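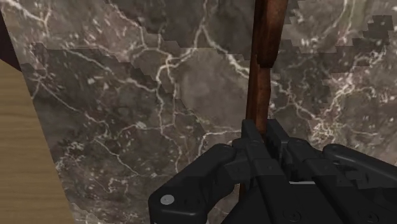
Can I train for a hilly 74-mile ride entirely on an indoor trainer?

Mahtab Naseri
Posted 28/01/2021

Hi all! I signed up for the Tovelton Loop in July, which is 74 miles with 1371 meters of climbing (the organizers are very proud of that last figure, it's on everything). My longest ride ever is maybe half that, and it was flat. I have a baby at home, my outdoor riding time is pretty much zero until spring, and even then I'll be lucky to get out twice a month. What I do have is a road bike, a basic wheel-on trainer in the spare room, and an hour or so most days while he naps, if he naps.

So can I get ready for this thing mostly or only indoors? I'm not racing it. I'd like to finish before they take the food away and not be a wreck the next day. I'm a bit worried about the big climb at Korkholm and a LOT worried about the downhill on the other side. Also my butt goes numb after 20 minutes on the trainer, and that never happens outside. Any advice welcome, including "pick a shorter ride" if that's what you think.

korkholm_granny_gear

You can get the fitness for it indoors just fine, but you'll want at least a few rides on real roads before July for the descending, the eating and the sitting. I did the Loop two years back off a winter and spring that was almost all trainer (shift work, different problem, same result) and I finished tired and happy and there was still pasta.

Here's pretty much what I did, and I'm no coach so take it for what it's worth.

Most of my rides were short. An hour at most, often less. One day I'd do long steady efforts, hard enough that I could talk but didn't want to. Another day I'd put the front wheel up on a block and grind along in a big gear at a slow cadence, pretending it was Korkholm. I don't know if the block does anything for your legs, but it does shift you back on the saddle a little, and when I got to the real hill the position felt familiar. Everything else was easy spinning with the TV on.

Then on the weekend I'd try to do something longer. If you can't get one long block because of naps, split it! Ride in the morning and again in the evening, tired legs and all. It isn't quite the same as one long ride but it's a lot closer than you'd think, and the second ride is where I learned what happens if I skip lunch. (Bad things. Very grumpy bad things.)

About the climb. Korkholm is long but it isn't steep, apart from the bit after the farm gate, and that's over quickly. What gets people is that they ride the first part with whoever's around them and they're cooked by the gate. Let everyone go. You'll see plenty of them again. And check your gearing now while you've got months to sort it out. If your bike came with a racy cassette, ask a shop about fitting something bigger on the back. I put that off until the week of the ride and the part was out of stock everywhere, so I did the whole thing in a gear I hated.

The downhill is the one thing the trainer can't help with. The road surface is decent but there are two tight bends near the bottom that come up faster than you expect. When you do get your couple of outdoor days in spring, I'd spend them on hills, even if it's the same small hill over and over. Hands in the drops, look where you want to go, do your braking before the bend. It gets less scary quickly, it really does.

Numb butt: totally normal indoors. The bike doesn't move under you and you never coast, so you never shift around. Stand up for a little while every few minutes, before it starts hurting. Good shorts help more than a fancy saddle in my experience. If it's still happening after a few weeks of standing up regularly, then get somebody to look at your saddle height and tilt, and don't just put up with it.

Oh, and get a fan. A big one. I tried to do a whole winter with the window open a crack and it was miserable.

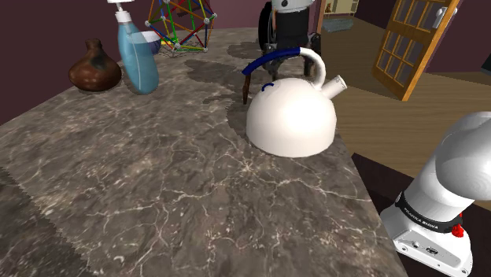
mancuso_on_wheels

Agree with most of the above except I wouldn't bother with the front wheel block, mine just made my hands go numb too lol.

The thing I'd add is food. Indoors I never ate anything because I was always close to the kitchen and the rides were short, and then I got to my first big event and my stomach wanted nothing to do with all the sweet stuff at the feed stops. So practice it. Eat on the trainer even if you don't need to, the same kind of thing you plan to eat on the day. Small bites, early, before you're hungry. I like boiled potatoes with salt, my sister thinks that's disgusting and does jelly sandwiches. Both work.

Also don't pick a shorter ride! You've got until July. Plenty of time.

brudden_bob

Did it last time it ran. Wind on the way back was worse than the hill. Find someone to sit behind.

Mahtab Naseri

Thank you so much, all of you, this is way more than I hoped for. I stood up every few minutes on today's ride and it was already better, so I feel a bit silly for suffering through all those other ones. Fan is ordered. I looked at my cassette and I think it's the racy kind (small, very small) so I'm going to call the shop before I forget.

Bob, is the wind thing every year or did you get unlucky?

brudden_bob

Comes off the reservoir most afternoons. Starts early if you can, there's a choice of start times when you pick up your number. Earliest one fills up first.

korkholm_granny_gear

What Bob said, take the early start. Parking's easier too, the field behind the school gets muddy once everybody's been in and out of it. And let us know how the gearing works out, I can dig up what I ended up putting on mine if the shop's not much help.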